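# Bottled tea

Bottled tea is tea that has been brewed, cooled and sealed so you can drink it straight away, usually cold. I've been keeping this page since February 2024, when my friend Pascal Ostermann told me my old one was mostly about teapots (he was right, it was!).

## What counts

I go by a simple rule: if it was brewed from tea leaves and comes ready to drink, it's in. That lets in green, black, oolong and roasted teas, sweet or plain. Herbal drinks get left out, although plenty of shops put them on the same shelf and I've bought the wrong one more than once. Barley tea is the awkward case. It has no tea leaf in it at all, but it's sold and drunk in just the same way, so I mention it here and move on.

## How it's made

The leaves are steeped in hot water in a big tank, strained, and cooled fairly quickly. Many makers add a little vitamin C, which helps the colour and flavour hold up on the shelf. Then the tea is heated to kill off anything nasty and goes into clean bottles. I went round the small Miketti works at Grube one July and the smell in the steeping room was gorgeous, like hay and toast – I could have stayed all day. They had 3,000 bottles waiting to go out and wouldn't sell me one, as the shop was shut.

Green tea is the fussy one. It goes brown and dull if it meets too much air, so it needs more care than black tea, which puts up with nearly anything.

## Sweet or plain

This is where people fall out. Plain tea is the normal thing in Japan, while a lot of bottled tea in Europe and America is sweetened, often with lemon or peach. I grew up on the peach sort and still like it on a train. Plusisa does a plain black one that I now drink most, and Muvgate's lemon is nice too, if a bit sharp.

## Keeping it

Sealed bottles are fine in a cupboard, out of the sun. Once opened, put the cap back on, keep it in the fridge and finish it soon; I give mine 2 days.
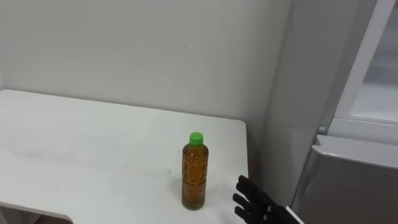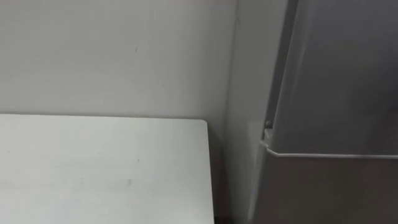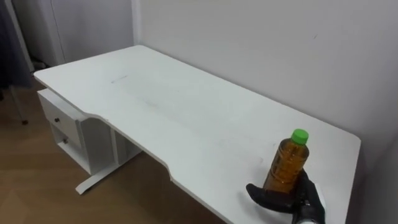
Cloudiness is a different matter and worries people more than it should. Strong black tea often turns cloudy when chilled (the old name is "creaming down") and it clears again if you warm it. If it smells sour or fizzes when it shouldn't, pour it away.

## See also

- Iced tea
- Cold brewing
- Barley tea
- Teapots (my old page, still very long)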